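Ticket: Hair clip sorting, left and right hand takes not lining up
Opened by: Tassanee Jaidee, Janville Robotics Club
Project: Hesar (tidy-the-box task)
Status: open, waiting on Brundik desk

Hello all, and thank you for being so patient with us last time! We're a small student team, and our Hesar project is meant to learn how to pick up hair accessories and pack them into a box using two hand-held grippers, one per hand. We recorded 17 takes in August and Abubakar (the script that pairs left with right, named before my time) refuses 2 of them. The message is "pair drift, 15", and I can't find that number in the handbook anywhere.

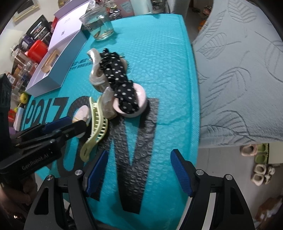 We always start a take with the pieces heaped together, as the task sheet asks. I did wonder whether the heap itself was the trouble. The polka-dot piece has its lower end resting in the pale pink ring, with the pearly claw just to the left of them, so both hands end up working very close together. I spread everything further apart for the next try and had the same message, so I've put that idea to one side for now.

Tried so far:
Restarted both grippers, left first, then right. No change.
Swapped hands. No change.
Ran Abubakar on take 21 from last term, which passed, so I don't think the script is broken.

Reply from Brundik desk, 4.10 pm
Thanks, Tassanee, lovely clear notes. Do both hands close on something at the same moment, or does one wait for the other? The pairing looks for a close on each side.
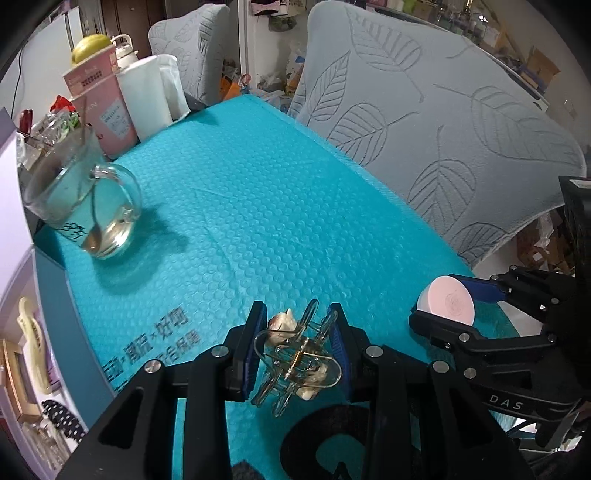
We do use both hands together, yes, though I'm afraid we've never agreed who goes first! In the middle of the work one gripper has the smoky see-through claw clip between its blue pads and the other has the round pale pink piece, and I couldn't tell you from memory which closed first. Would it help if we opened and shut both jaws together at the start of every take, before touching anything? I'm happy to redo the two bad ones that way after lunch, and I'll add the new logs to this ticket when they've copied over.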